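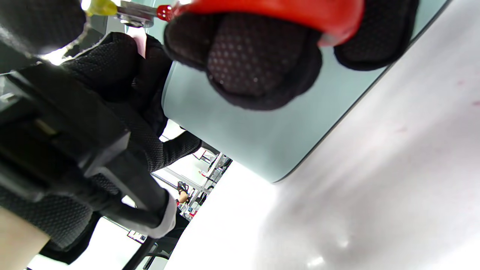

Fellilwood

Fellilwood is a former mill village in the Girard valley, on the east bank of Domstead Creek. Population 208 at the last count. Known mostly for its screwdriver and hand tool works (closed), its covered footbridge, and the November apple market.

Name

Origin disputed. Oldest spelling on paper is "Fellil Wood", two words, on a land deed for the north slope. Probably a family name plus the wood behind the farm. An older story has it from "felled wood", after the clearing of the slope for charcoal. No support for this in the records, but it is on the sign at the village hall.

Geography

The village sits in a narrow part of the valley, with houses along one main street and two short lanes running up to the old orchard terraces. Creek floods in spring. Lower lane was raised by 40 inches after the worst of the floods and the front doors on that side now open onto steps going down, not up. Soil is heavy clay near the water, thin and stony above. Woods on the north slope are mostly beech, with some planted larch.

Nearest town is Girard, downstream, with the rail stop, the high school and the only supermarket. A bus runs to Girard in the morning and returns late afternoon. No Sunday service is run outside of summer.

History

Farming and charcoal first. A grain mill was built at the bend in the creek, later switched to grinding blades, then to forging small parts for farm machines. The Diltari family bought the mill and the water rights and turned it over to hand tools: awls, chisels, gimlets, later screwdrivers. Diltari tools were sold through hardware stores across the region and by mail. At its peak the works employed 200 people, more than half of them walking in from Girard and the hill farms.

Handles were turned from local beech until the supply of good straight wood ran short. Plastic handles came in after that, cast on site in a shed by the creek. Older residents still call it the sweet shop, from the smell and the colors.

The company closed its forge first, then the handle shed, then the packing room. Machinery went to auction. Part of the main building burned the following winter and was pulled down. The surviving wing, with the clock, is now eleven apartments and a bakery.

Dalva Queiroz, a local historian and onetime packing room clerk, collected wage books, catalogs and pattern drawings that were headed for the dump. Her collection is kept in the reading room at the village hall. Her book on the works, "Steel and Beech", is the main published source for this period and is out of print. It gives the fire a different date than the county paper does and the question has never been settled.

Footbridge

Covered wooden footbridge over Domstead Creek, 47 feet long, built so that workers could reach the mill from the west bank without going round by the ford. Rebuilt twice after floods. The present roof is newer than the deck. Reopened 3/14/21 after repairs to the west abutment, which had been slipping toward the creek for years. Bicycles must be walked accross.

Economy

Very little industry left. Most working residents travel to Girard. Two orchards still sell fruit and cider, there is a small sawmill above the upper lane, and the bakery sells to shops down the valley. Former Diltari tools turn up at yard sales, prices low except for the early beech-handled chisels with the stamped oak leaf.

Culture

The apple market is held each November on the main street. Fruit, cider, graftwood, a baking contest and a pulling match between the upper and lower lanes. Lower lane usually wins. Village band plays from the footbridge if the weather alows.

Local dish is a flat apple and onion tart, eaten cold. Recipes vary a lot, some leave out the onion.

Transportation

Valley road only. The hill road to the north is gravel and closed in snow. Parking at the village hall and behind the bakery.

See also

Domstead Creek
Girard valley
Water-powered mills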